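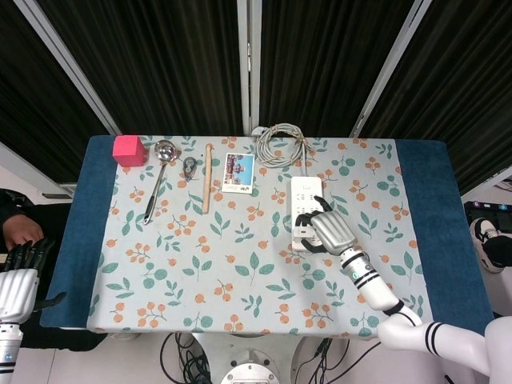

Sorting table with patterned cloth: a ladle, a coiled cable and other small items along the far edge, and a power strip.

Clearing a Mixed Drawer
Household Guidance, Bech Residents' Service

Most homes have at least one drawer or shelf where unrelated items collect. The Service recommends emptying it completely onto a table twice a year, in April and again before the winter holidays. A tablecloth protects the surface from metal utensils and keeps small pieces from rolling.

Setting out
Place the items in a single row along one side of the table and leave the rest of the surface free for sorting. Do not stack anything. Residents who work from a pile tend to return the pile to the drawer.

Cables and power strips
Coil each cable in wide, even loops and tie it once near the middle. Do not wind it tightly around the hand or around its own plug. Attach a paper label stating which appliance it serves. Cables that cannot be matched to an appliance within one month should be taken to the electrical collection point at Wurken.

Unplug a power strip from the wall before wiping it, and use a dry cloth only. Check the full length of the cord for cracks and the sockets for dark marks. A damaged strip must not be repaired with tape. Store strips flat.

Kitchen utensils
Ladles and other long-handled tools should be washed, dried and returned to the kitchen. Where the handle ends in a hook, a rail above the counter is preferable to a drawer. Wooden sticks and chopsticks should be dried standing upright, and discarded if they are split or rough.

Photographs and cards
Keep printed photographs away from the kitchen and out of direct sun. Hold them by the border. A shallow box with a lid, such as a shoe box, is sufficient for most households. Write the place and year on the back in soft pencil.

Toys and small objects
Blocks and game pieces go back to the room where they are used. Any object that no member of the household can identify may be kept in one small jar. When the jar is full, it is emptied.

Printed copies of this sheet (No. 118) are available at the Fandwood office, Room 12. Questions about electrical items may be addressed to Pirjo Harju; all other questions to Rosalía Vallejo.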